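Subject: Re: [gripper-users] Suction plus finger or two-finger only, for mixed bins?
From: Chaimae Younis
To: gripper-users list

Hello Danylo, hello all,

On Monday Danylo Melnychuk wrote:

> We must choose one tool for the mixed bin cell at Bandholm before the end of October. Sherif Nasr prefers the two-finger Hundamex, I would like to keep the Kudo tool on the table. Has anybody run both on the same objects? I am mostly interested in flat things and in things that lie on top of each other. Also, how do you keep the bin from moving?

Yes, we have run both on the Tritusside cell, with the same arm and the same controller, so only the tool and its mounting plate were changed. We made 523 picks in total. It is not a big number, so please read my opinion with care.

## Round and lumpy objects

I see almost no difference. Both tools take them well when the approach is from the top. The Hundamex closes faster, the Kudo is more gentle at the end of the closing.

## Flat objects and overlaps

This was the harder part for us also. The long finger of the Kudo helps when the handle is a little above the floor of the bin. When the object lies fully flat, it pushes more often than it picks. Taha Hegazy lowered the approach speed and this gave us more good picks than any change in the planner.

An arrangement that I find difficult for both tools is the dustpan on top of the screwdriver. The planner likes the wide pan, but the black handle of the screwdriver comes out on the left and the shaft on the right, and the segmentation sometimes makes two objects of it. The clear cup next to them is a separate problem - our depth camera gives mostly holes there.
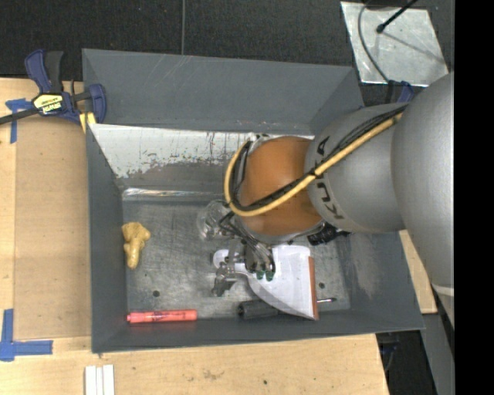
## Fixing the bin

We use bar clamps on the rim and blue tape on the table for the position. With tape alone the bin moved after hard contacts, and then the calibration was wrong for the rest of the session. Please check the clamp handles in your collision model. We forgot them in the first version, and Sherif Salem had to stop the arm by hand.

## Cables

Leave more slack at the wrist than you think is necessary. We changed the hose routing two times before joint 6 could turn freely.

Danylo, if you send me your object list, I can try the flat ones with both tools next week. I would also like to know which approach speed Sherif Nasr is using.

Best regards,
Chaimae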